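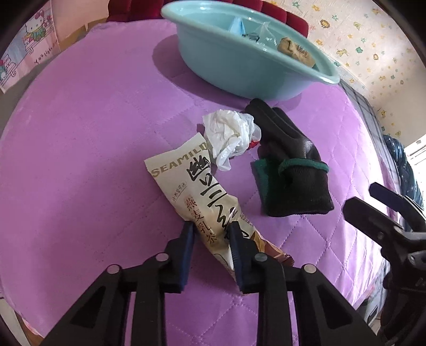
Soft things first. This section covers recording pick-and-place examples of light clutter on a padded surface with the two hand-held grippers. Do it after the hard-table set, not before, the operators need the feel of the jaws. For flexible packets close one finger against the edge and let the other come down over the face, same as on the SEAMILD packet, which was lying on a diagonal and was gripped that way. Don't straighten an item to make it easier. Crooked is what the model needs.

### 4.2 Setting out

1. Pick a bed or couch in the home. Leave the cover on whatever it is, quilted is good.
2. Put the basin on the cover. A bit of tilt is fine, leave it.
3. Lay out items from the Grusitz list: packets, plastic bags, gloves, wrappers. Drop them, don't arrange them.
4. Open the curtains if there's daylight. Do not move lamps partway thru a batch.
5. Check both grippers are charged and paired in Lurnari. Left is L, right is R. If they come up swapped, unpair both and start over.

**Note:** Stuff on the walls stays up. Operators kept taking down posters in November and we lost the tracking features on half the runs.

### 4.3 Recording an episode

1. Hold both grippers still, jaws open, until Lurnari beeps.
2. Go in with the near hand. Other hand stays close, jaws open.
3. Close slowly. Stop when the pads touch both sides, or one side and the face if it's thin.
4. Lift, carry over the rim, open. Don't throw.
5. Back to start pose. Long press to save.

One item per episode. 32 seconds max, after that it cuts off and you've lost it. A missed grasp is okay, try again in the same episode and tag it `retry`. More than two misses, bin it.

Do 20 episodes, then reshuffle everything. A full home is 400.

**Caution:** Linkage arms pinch. Fingers behind the trigger gaurd at all times, specially when both grippers are near the same item.

**Caution:** Nothing open, nothing with liquid in it. Sealed food only.

### 4.4 Known problems

- *Shiny packets.* Glare on the pads side can throw off the width reading. Tilt your wrist a little, re-record.
- *Thin plastic bags.* Grab the twisted part if there is one. The loose part slips.
- *Gloves.* Take the whole bundle, don't pull one out.
- *Error 13.* Storage full. Offload at the Nevholm dock, do not delete on the device.

Ghassan Qudah has the spare pads. Labels and rejected batches go to Solomiia Stetsiuk, put the home number in the subject line. Dolan units are diffrent, see section 6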